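2019-11-15

Paint adhesion, water-based enamel on primed panels. Continued from the September set.

Pulled the Irnham batch from the conditioning cabinet after 6 days. Cross-cut and tape on all panels, same cutter as before, new blade. Panel 278 lost small flakes at the intersections, the rest clean. Gemma Crabtree read them blind and agreed with me on everything except 278, which she put one class worse. Logged her figure.

Pale blues still chalk sooner than the whites under the lamp. I suspect the tint base and not the binder. Cliretti say the base has not changed, Doucet have not answered.

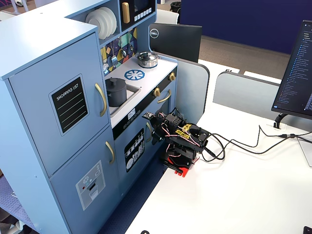

Play kitchen, light blue, gold handles on the fridge doors.

Gloss readings drifted during the morning. Meter was last checked against the tile by Howard, no entry in the book. Rechecked, adjusted, repeated the first 3 panels. Old values struck out, new ones on sheet 1673.

Pencil hardness not done – the set is missing the 2H. Beryl Garside may have a spare.

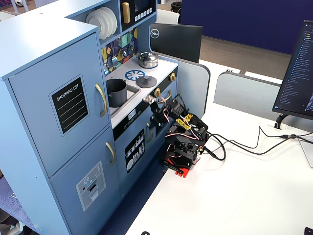 Same unit. Upper door with SHOPPING LIST panel, dispenser decal on the lower door.

To do:
Recoat 278 from a fresh can, sand back to primer first.
Ask Neville Furnival for the Cidano data sheet, the copy in the binder stops at page 2.
Run one pale blue with the old tint base if any is left in the cold store.
Label the cabinet shelves. Two panels were in the wrong slot again.

Lamp hours to be read before the next load goes in.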